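Blog > Workbench > Machines

Print this post | E-mail this post

The care and feeding of Osov

December 2024

Osov has been back in service since November and I have stopped flinching when it powers up, so I can write down what I do to keep it going. Mostly for me. I have taken this thing apart enough times to know that I remember none of it afterward.

Osov is the table station in our room: a pair of hand-held grippers, their cables, a table, and the tracking gear that stands guard over all of it. You hold one gripper in each hand, you do a kitchen chore with them, the chore gets recorded. The next station over is called Skalach and has newer everything. Osov has me.

I'll start with the table, as I should have done when I inherited the station and didn't. I spent my first two days chasing what looked like a calibration fault. Every recording put the tabletop a little higher on one side than the other. I recalibrated. I recalibrated again, with feeling. Then I set a level on the table and found out that one foot was screwed in farther than the rest. Carpet forgives a lot, but it doesn't forgive that. The level now lives on a hook by the door and goes on the table every morning, before anything with a plug gets touched.

There's tape for the table's position. The old tape had been put down by several people with several opinions, and some of it was for a table we no longer own. I pulled it up one evening, measured from scratch and put down gray tape, which I am aware is not an easy color to find on a gray carpet. It was the roll I had.

Next come the cables. Each gripper has its own, and each cable has a single ambition in life, to get under somebody's shoe. My rule is that they leave the hand, drop past the near edge of the table and go nowhere interesting. Leave enough slack that you can reach the far side without feeling a tug. If you feel a tug, the connector feels it too, and the connector costs 123 dollars with shipping. I have bought that connector twice. The second time I took the lesson personally and made a strain relief out of a zip tie and a scrap of rubber, and it has outlived every proper part on the station.

Then the fingers, which are where the time goes. The linkage on each side turns on bronze-colored rings, and they want to be clean. That's the whole procedure: clean. I had been oiling them, on the theory that things that turn like oil. What they like even less than friction is oil with carpet lint in it, and we have a generous supply of carpet. Now I wipe them with a dry cloth, work the jaws open and closed by hand 40 times, and wipe them again. If there's a gritty spot you'll feel it well before the software does. The software will tell you everything is fine until the moment it tells you nothing is.

After that I run what the binder calls the functional check and everyone else calls lunch. Metal bowl, green plate under it, a thin metal utensil, brown sticks. It's a mean little collection. The bowl is slippery and throws reflections everywhere, and the sticks are skinny enough that any sloppiness in the jaws turns up right away. If both grippers can manage a round of this without me muttering, the station goes on the board as available.

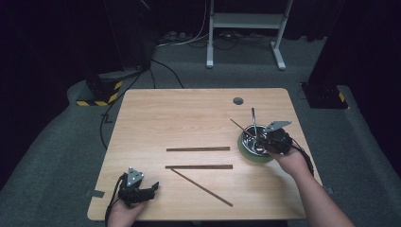
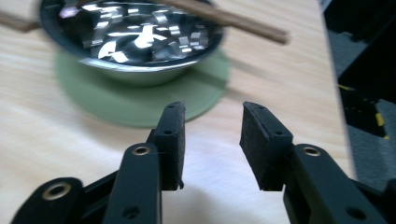 The pads deserve their own section, and their own budget line, which they don't have. The gripping faces have a textured surface, and it wears. It starts out fuzzy, goes smooth in patches, and then a corner lifts and you get a ragged bit hanging off that catches on whatever you're trying to let go of. People report this as "the gripper won't release." The gripper released just fine. The stick is wearing a piece of the gripper.

My schedule is to look at the pads every 90 cycles and replace them at 200. I arrived at those numbers by replacing pads too late, then too early, then asking Gruvance, who sell us the pads and who suggested a schedule that would put their children through college. Mine sits between mine and theirs. A trimmed corner will get you through an afternoon if you use sharp scissors and cut away from the face. It will not get you through a week. I've tried for a week.

Swapping them is simple on paper. Support the jaw, back the fastener out, change the pad, put it back. In practice the fastener is small and black, the gripper is black, and if you drop it you'll be on your knees with a flashlight, cheek to the carpet. Do it over a white towel. I keep the towel in the drawer marked Arai, which is the name of the software we used to run and is now just what that drawer is called.

Always change both pads on a gripper. If you change one, the fresh side grips and the tired side slides, and whatever you pick up does a slow pirouette. It's quite pretty, and it's useless. I also write the date on a bit of masking tape and stick it inside the lid of the case, because my memory for pads turns out to be about as good as my memory for torque settings.

The metal plates on top of the grippers: leave them alone. They look like handles. They look very much like the place where you'd pick the thing up, if you were in a hurry and your other hand was full. Every plate I've had to straighten was bent by somebody doing that, and on one occasion somebody was me. A bent plate means the tracking is off, and you start over with the calibration, the level and the muttering.

Things I still haven't solved: the power strips, which breed. The label maker, which prints only in the format for a tape size we don't stock. And a click in the left gripper on cold mornings that goes away as soon as I pick up a screwdriver. I've started leaving the screwdriver on the shelf where it can see it.

New pads are on order. Gruvance says two weeks, so I've hidden the last spare set in the Arai drawer, under the towel.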